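What Do People Remember From a Tray? A Project Report on Memory, Labels and Bad Sleep

Course project, introductory psychology, Starkville

Why we did it

Our group wanted to study sleep. Everyone's group wanted to study sleep, so the topic went to whoever wrote to the instructor first, and we write slowly. What we got was memory, and after a week of sulking we picked the old party game where you stare at a tray of things for a short time and then try to list them. It is cheap, it needs no approval beyond a signature, and most of us had lost at it as children.

The question we settled on was whether people remember objects better when they are given a name for each one first, or when they are left to look in silence. Our textbook seemed to favor names. Our own experience of forgetting names at parties seemed to favor silence.

What we asked people to do

We recruited 49 students, mostly by standing between them and the coffee machine in the Nellen building. Each person sat down, looked at a set of small objects, did 2 minutes of subtraction on paper, and then wrote down everything they could remember. Half of them, or as near to half as an odd number allows, heard the objects named aloud while they looked. The others heard the ventilation.

The subtraction was there to stop people from rehearsing the list under their breath. Everybody started from 500 and took away sevens. Several participants told us this was the hardest part of the study and one asked if it was the study. We have kept the worksheets and would not want any of these people doing our taxes. 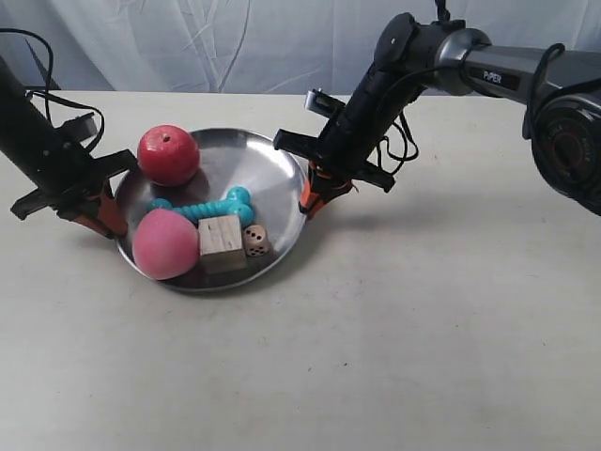 Figure 1. Red apple, pink fuzzy ball and turquoise bone on a metal tray.

Scoring turned out to be where friendships were tested. We had agreed to give one point for each object correctly recalled, and had not agreed on what "correctly" meant. Is "fruit" good enough for "apple"? Is "the dog thing" an answer? We held a meeting about the dog thing. It ran long, and the minutes say only that we would be generous.

Being generous made trouble of its own. If you accept any vague word, the people who heard no names do very well, having made up their own. If you insist on the exact word, the people who heard the names win by a mile, which shows that they have ears. In the end we scored everything both ways and put both sets of results in the appendix, where we assume they will be safe.

What we found

With strict scoring, the named group came out well ahead. With generous scoring the gap got so small that we would not bet lunch on it. Color was remembered more often than shape, and people who forgot what a thing was could often still say that it had been pink. The overall recall rate under generous scoring was 82 percent, so our lists were probably too short and too easy.
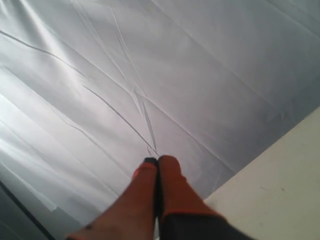
Page last changed: November, 11:40 p.m.

The time above will tell the reader something about our planning. It also touches on the main weakness of the project, as we ran sessions whenever a room was free. The early ones had people who had not eaten and the late ones had people who had not slept. We did not write down which was which until the second week. So we ended up with a study that is partly about sleep after all, only without the data.

There was also a problem with false memories. A fair number of people listed a key, and we never used a key. Our best guess is that a key is what people expect to find among small objects, the way they expect a cat in a story about a witch. If we did this again we would make false memories the main topic and pretend that had always been the plan.

A word on statistics. We ran the comparison in Lonix, the package on the lab computers, which gave us a result and a warning. We looked up the warning and did not understand it. We then did the sum by hand and got the same answer, so either both are right or we are consistent.

What we would change

Longer lists, for one thing. A written scoring rule, agreed on before anyone is tired. Some measure of how well people slept. And a third group that reads the names off a card, so that hearing a word and knowing a word are not mixed up together. 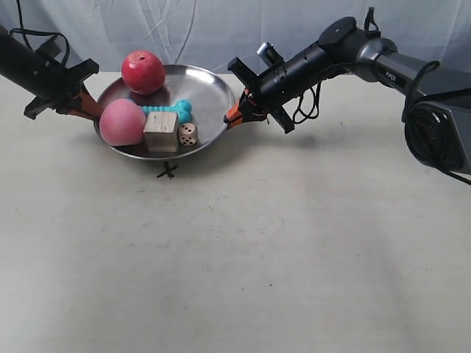 Bhatia wrote in the margin of our draft that the strict and generous scores should be in the main text, side by side, that hiding the interesting part in an appendix is a habit we should drop while we are young, and that the key result deserves its own table. We have made the table. It has one row.

The appendix stays for now, with the worksheets and the scoring sheets behind it. Anyone who wants to try the generous scoring again is welcome to, but please settle the dog thing first.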